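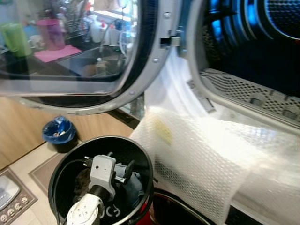 劳动与技术教研室 · 公共选修课《服务业中的自动化》

课程资料 > 讲义 > 第七讲:洗衣房里的机械臂
阅读时间:约 12 分钟
2025年6月13日更新

第七讲 洗衣房里的机械臂:谁的活少了,谁的活多了

上一讲留了个尾巴,有同学问,为什么讲自动化总拿汽车厂举例。汽车厂好讲,工位固定,零件规格统一,机器替下来的动作可以一条一条列出来。这一讲换个难讲的地方:给人洗衣服、烘衣服、叠衣服的岗位。材料主要来自 Flaswood 公寓,一家带生活服务的长租公寓,1988 年建的楼,每层有一间公用的洗衣兼备餐间,烘干机跟水槽台面挨得很近。衣物服务外包给 Rorness,机械臂和调度软件是 Cladley 提供的,整套试点在内部叫 Mao 项目。

先把态度说清楚,省得大家猜。我对这个试点的宣传材料大体不信,对它引出来的问题很有兴趣。你们可以不同意,作业里写出理由就行。

一、先看活本身

“洗衣服”三个字在合同里是一项,在现场是很多项。收筐,翻口袋,分颜色和料子,看水洗标,装机,选程序,清滤网,取出来,抖开,叠,按房号放回去。中间还夹着不在任何清单上的事:有人把毛衣和牛仔裤塞在一个筐里,有人忘了一支笔,有人的筐里压着一张明显不该洗的毯子。做久了的人手一伸进去就能感觉到料子不对。

开头那张照片里,夹爪悬在筐内衣物的上方,一边是团起来的蓝色牛仔衣物,另一边是深棕色的绒面织物。请大家想一下,这两样该不该进同一次烘干?时间一样长吗?温度呢?有经验的员工几乎不用想,但她要是被问到“依据是什么”,往往也答不上来。手艺里有很大一块是这样的,写不进操作规程,于是在采购方案里就当它不存在。

再看黑色的线缆,它顺着筐的左侧内壁绕过来。一个普通的筐、一堆软的东西、一根线,对人来说不值一提,对机器来说每样都麻烦。衣物没有固定形状,抓起一只袖子,可能带出半件衬衫和别人的一只袜子。工业上处理这种情况的老办法是改造环境:统一筐型,统一摆放,禁止混装。请记住这一条,后面谈住户的时候还要用。

二、“节省工时”是怎么算出来的

Mao 项目的立项说明里写,每个班次可以为每层节省 57 分钟。这个数字在各种幻灯片上反复出现,字号很大。它的算法在附件里,字号很小:取人工装卸烘干机的平均时间,乘以次数,再减去机器运行时需要人看着的时间。

问题有几处。

装卸时间是在员工被人拿着表站在旁边看的情况下测的。凡是打过工的都知道,有人看表和没人看表,手上的动作不一样。有的人会快,有的人会故意规规矩矩地慢。

“看着的时间”只算了站在机器前面的时间。人在隔壁叠被单,耳朵听着提示音,随时准备放下手里的东西过去,这段时间在表里算空闲。做过夜班看护或者带过小孩的同学应该明白,随时要应声的一小时和真正自由的一小时差得很远。

机器夹空了、夹多了、把衣服挂在门边上,谁来处理?表里叫“异常介入”,单独列一行,默认值填得很乐观。我没有看到这个默认值的来源。

还有清滤网。烘干机的滤网照旧要人清,试点前后都要人清,可是试点之后这件事从“装卸”里拆了出去,归到“设备维护”,而设备维护不算进洗衣岗的工时。活还是那个人干,账上没有了。这种搬法在本课程里叫“科目转移”,期末要考概念辨析,请记下来。

三、岗位变成了什么样

Rorness 对外的说法是员工“从重复劳动中解放出来”。我们先不急着反驳。弯腰掏滚筒确实伤腰,烘完的床单确实烫手,有人替,当然好。受访的员工里也有人明确说喜欢这台机器,理由很实在,腰不那么疼了。讲批判的课最容易犯的毛病就是替别人怀念他们自己并不怀念的苦活,大家写作业时要小心。

但还有另一半。

以前一个班的节奏是自己排的。两台机器错开时间,中间的空当去叠、去送、去喝口水。现在节奏由 Cladley 的调度屏给,屏上有一条进度线,落后了会变色。没有人因为变色被扣钱,至少目前没有,可是交接班的时候大家第一眼都看那条线。管理者说这只是参考。参考了几个月以后,排班会上开始用它说话了。

技能评级也改了。原来的高级洗衣员要会认料子、会去渍、会小修小补,工资比初级高一档。新的岗位叫“衣物流程协作员”,评级看的是处理提示的响应速度。去渍那一条还在,挪到了“加分项”。一位做了很多年的员工在访谈里讲,她现在最常做的动作是把机器没夹起来的那件捡起来,放到它能夹到的地方。你可以说她在监督机器,也可以说她在给机器打下手,两种说法对应的工资差别很大。课堂讨论时请先选定一种,再去翻岗位说明书,看公司选的是哪一种。

招聘条件也跟着变。新招的人合同短,培训时间短,因为系统里写着“无需织物知识”。这句话本身会慢慢变成真的:会的人走了,新来的人没机会学,再过几年,真的没有人懂了,那时候再说机器不可或缺,倒也没有错。

四、数据从哪里来

这一节常被略过,我多讲几句。

机械臂要学会抓衣服,需要大量抓衣服的记录。谁抓得好?原来的员工。Mao 项目的前期有一个“示范阶段”,由在岗员工按指令反复演示取放动作,全程录制。补充协议上写的报酬是一次性津贴 780 元,录制内容归项目方所有,用途一栏写的是“改进及相关用途”。

请大家仔细读“相关用途”这四个字。它可以指改进这一栋楼的这一台机器,也可以指卖给别的楼、别的城市、别的行业。示范的人拿了一次钱,她的手法可以一直用下去。支持者会说,学徒跟师傅学手艺,师傅也没有按徒弟后来干的活抽成。这个类比值得认真对待。我的看法是,师傅带徒弟的时候,他自己的位置在行会里往上走了一步;示范完的员工没有往上走。你们如果觉得这个区别站不住,欢迎写出来。

另外一层是住户。洗衣间同时也是备餐间,台面上放着杯子、水壶、沥水架,都是日常过日子的东西。机器要看清筐和滚筒的位置,就不可避免地会看到旁边的一切。公寓的告知书贴在电梯里,一页纸,讲的是安全距离,没有讲拍到的东西存多久。有住户去问过前台,前台给了一个网址。

五、住户也在干活

前面说过,工业上对付软东西的老办法是改造环境。在公寓里,能改造的环境有一大半在住户手里。

试点三个月后,公寓发了新的送洗须知:请提前分类,请使用开口够大的筐,请勿打结,请勿将大件与小件混放,请清空口袋并自行检查拉链。每一条单看都合情合理。合在一起,就是把原来由洗衣员完成的分拣挪给了住户,而服务费没有降。老年住户觉得最难,有人干脆不送了,自己在房间里手洗。送洗量的下降在季度报告里解释为“季节性因素”。

超市自助结账、机场自助值机,第三讲都讲过,道理相通。区别在于,超市里你多做的那几下动作自己看得见,公寓里这部分散在每个人家里的几分钟,没有表格去收它。

六、几种常见的辩护,以及怎么读

“技术还在早期,以后会好。”可能会。但是合同是现在签的,岗位说明书是现在改的。拿将来的性能给现在的安排作担保,读到这种句子,先查一下合同期限。

“没有裁员。”Flaswood 确实没有裁员。离职的人走了之后没有补。统计口径里,这叫自然减员,请在作业里查一下前后两年的编制表,再决定用哪个词。

“员工参与了设计。”参与的形式是一次座谈和一份问卷,问卷最后一题是“您希望机器是什么颜色”。

“别处都在上。”这一句最难对付,它往往是真的。管理者自己也未必相信那 57 分钟,可是同行上了,自己不上,投标的时候说明书就薄一截。许多自动化项目是这样买下来的,和洗衣服关系不大。

七、我拿不准的地方

说几处自己没想通的,免得讲义看起来太顺。

受伤情况。腰背问题是不是真的减少了,目前只有员工自述,没有足够长的记录。如果十一月的随访显示确实减少,我会改这一讲第三部分的分量。

替代方案。要是同样一笔钱拿去换高度合适的烘干机底座和带升降的推车,效果会怎样?Rorness 说没有比较过。我也没有数据,只是觉得没有比较这件事本身就说明问题。

规模。一栋公寓说明不了整个行业。有的大型布草洗涤厂早就高度自动化了,那里洗的是统一规格的床单毛巾,和住户自己的混装衣物两回事。请不要把两类材料混着引用,上学期有好几份作业栽在这上面。

作业

任选一个你做过或能近距离观察的服务岗位,写一份“活的清单”,要求列出至少三件不在岗位说明书里、但不做就要出问题的事。然后找一份面向该岗位的自动化产品介绍(公开的即可),对照你的清单,看它提到了哪些,没提到哪些,没提到的归谁。篇幅不限,不要写成产品评测。访谈对象请隐去姓名。

阅读材料:立项说明附件(课程平台可下载,重点看工时表的脚注);新旧两版岗位说明书;送洗须知。纸质版放在 646 室门口的架子上,看完请放回去,上次少了两份。

讨论课前请想好一个问题:如果由洗衣员来写采购要求,头一条会是什么?

相关讲义
第三讲:自助结账与看不见的劳动
第五讲:调度屏与班组长
第六讲:汽车厂的例子为什么好讲
第八讲:示范、录制与报酬
附录:工时表怎么读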